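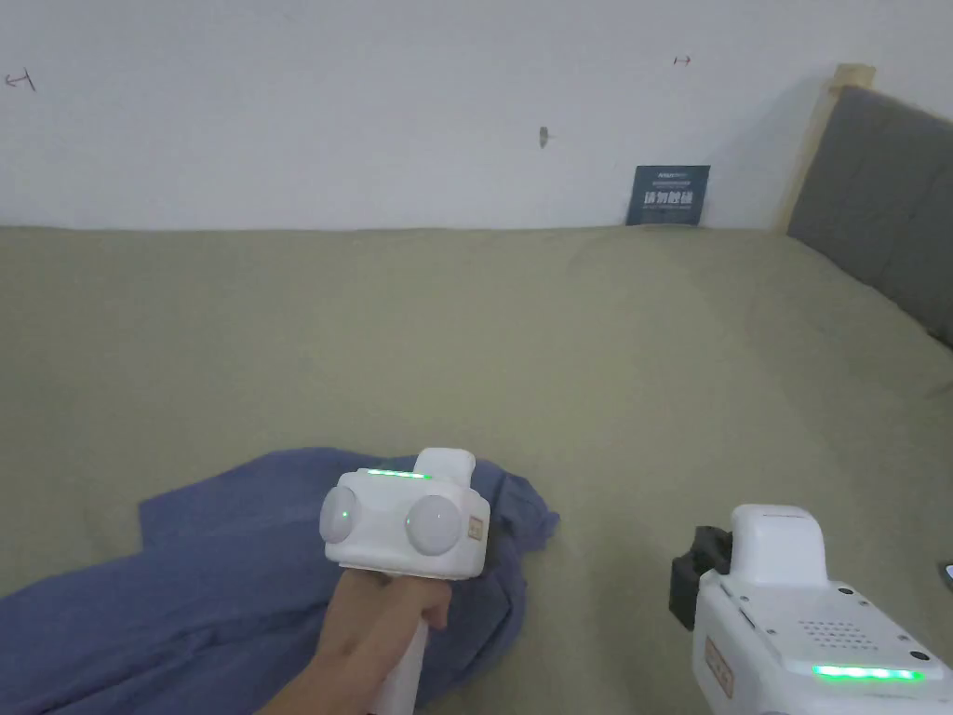 R. Coşkun

Folding on the bed, revised procedure

I moved the folding out of the laundry room in February and have done it on the bed ever since. Two readers asked for the details after I mentioned it in the post on shelf liners, so these are my notes on surface, order, fold sizes and the few things I changed along the way. The previous arrangement was a counter on top of the washer, 24 inches deep, and everything wider than a dish towel hung off the front of it.

Surface

The sheet on the bed is the sage-green one from the Hundel set. It is a plain flat color with no print, and I have come to prefer that for folding. On the striped set I kept lining up hems with the stripes, and the stripes were never square to the mattress. On a plain sheet I line things up with the headboard. The headboard is upholstered in gray with a light wood edge, and it is the only straight line in the room I trust, apart from the seam where the wall meets the ceiling, which does not help with shirts.

The sheet does not need to be perfectly tight. Shallow wrinkles in it make no difference to the result. A duvet underneath makes a large difference. I tried leaving the duvet on for two weeks and every fold came out with a belly in the middle, so now the duvet goes on the chair first and the pillows go on top of it.

Height is the weak point. The mattress top is 25 inches off the floor and a comfortable standing work height for me is 36. For a short load I stand and put up with it. For a full load I kneel on a cushion at the side, and that brings my elbows slightly above the mattress. Sitting on the bed itself is the worst option. The mattress dips, everything within reach slides toward the dip, and the finished stacks lean.

Order of work

I used to tip the whole basket out in the middle. The pile then occupied the space needed for folding, and I spent the session pushing it back. The current layout divides the bed in three from headboard to foot.

Headboard end: finished stacks. They can lean on the upholstery if they get tall.
Middle: clear. One item at a time.
Foot end: unfolded pile, with the basket on the floor beyond it.

The middle zone has to stay clear, and this is the only rule I enforce on myself. My phone also ends up on the sheet by the headboard, and more than once it has been folded into a towel. It should go on the nightstand. Three weeks after deciding this I had followed it maybe half the time.

Items come off the pile in the order largest to smallest, with one exception for cotton knits, covered below. Large items first has the practical effect of shrinking the pile quickly. It also means that the towels form the base of the stacks and the small things ride on top of them when I carry everything down the hall.

Cotton knits

T-shirts and other soft cotton go first, ahead of the towels, while they are still warm. This was the biggest improvement I made and it costs nothing. Cotton jersey takes its creases as it cools in a heap. A shirt that has sat crumpled for an hour holds dark creases at every point where it doubled over itself, and smoothing by hand removes only the shallow ones. The deep ones stay until the next wash or the iron.

The dryer cycle is 42 minutes on the setting I use. I set a kitchen timer for the same length and go straight to the machine when it rings. If I miss it, I run the dryer on low for 4 more minutes with a damp washcloth in it. That recovers most of a missed load. It does not work on linen.

For a crumpled piece, the sequence is:

Find two corners, or the two shoulder seams on a shirt.
Lift by those points and let the rest hang. Give it one shake.
Lay it down with the far edge parallel to the headboard.
Smooth from the center out with a flat palm. Two passes.
Fold.

The lifting step matters more than the smoothing step. If the cloth is dragged open along the sheet, the underside stays bunched and you end up flattening a fold into place from above. I did it that way for years on the washer, where there was no room to lift anything, and blamed the detergent.

Finding the corners in a heap is slower with dark or mid-blue fabrics in the evening, when the shadows inside the folds are close to the color of the hem. I changed the ceiling bulb for a brighter one from Jerow and that took care of most of it. Folding in daylight takes care of all of it.

Fold sizes

The shelves in the hall closet are the Brindley units, 14 inches deep. Every fold is sized to fit that depth with clearance for a hand. I worked the sizes out once with a tape measure and have not needed the tape again.

Bath towels: thirds lengthwise, then half, then half again. The folded edge faces out.
Hand towels: thirds lengthwise, then half.
T-shirts: sides in to the center line, sleeves laid back on themselves, then thirds from the hem up. They stand on edge in the drawer.
Pillowcases: thirds lengthwise, then quarters.
Flat sheets: see below.
Fitted sheets: also see below, with lower expectations.

For shirts I tried a folding board. It gives a very uniform result and it is slower than hands once the hands know the motion. Over one full basket the board added six minutes. It is also one more flat object to store, and the gap beside the wardrobe is already taken by the ironing board. I gave it away.

Sheets

The bed is the right tool for sheets and I should have started there years ago. The flat sheet in question measures 90 inches across, and there was no way to handle that over a washing machine without some of it touching the floor. On the bed, it goes down at full width, with equal overhang on both sides, and the first fold is simply one side brought over to meet the other. Walk around the bed to do the far side. Reaching across from one side pulls the near half out of line and the error doubles with each fold after it.

Fitted sheets: tuck the corners into each other in pairs, then all into one, lay the result down with the elastic facing up, and fold the elastic edge in until you have something close to a rectangle. From there it is the same as a flat sheet. It will be thicker at one end. Alternate the thick ends in the stack and the stack stays level. I store the complete set inside one of its own pillowcases, so the shelf holds one parcel per set and I no longer open three to find a matching pair.

One limitation is obvious. When the sheets being folded belong on this bed, they go straight back on and do not get folded at all. I own three sets and in practice two of them rotate. The third has been in its pillowcase since I moved.

Timing

I kept a log for a while, on paper, in the drawer with the clothespins. Over the logged period the count came to 84 shirts, which was enough for me to see what was slowing things down. Folding itself was steady. The variation was almost entirely in the gap between the dryer stopping and the first item being picked up, and in whether the middle of the bed was clear. Loads done directly from the dryer took less smoothing per item, and nothing from them went to the iron. I stopped logging once the answer had been the same for several weeks.

Socks were not included. Socks are done standing at the dresser, straight into the drawer, and they would have distorted the numbers.

Open points

Lint. A fresh dark load leaves visible lint on the sage sheet, more than I expected. I go over it with a roller at the end. A spare flat sheet thrown over the bed as a work cover would also do it, and I have the third set sitting unused, so I may try that next -- the drawback is one more large item to fold at the end of a session.

Wall clearance. The bed is close enough to the wall that I have to turn sideways to get around it when walking a sheet across. Moving it out by a hand's width would fix this and would put the other side too near the wardrobe door. I have measured it twice with the same result.

Delicates. Anything knitted in wool still dries flat on a rack and gets folded there. I see no advantage in moving it to the bed.

Carrying. The stacks go down the hall on a tray at the moment. The tray holds four stacks and a normal load makes five, so there are always two trips. A wider tray will not pass through the closet door with my hands on the outside of it. I am looking at one with handles cut into the ends and will update the post if it fits.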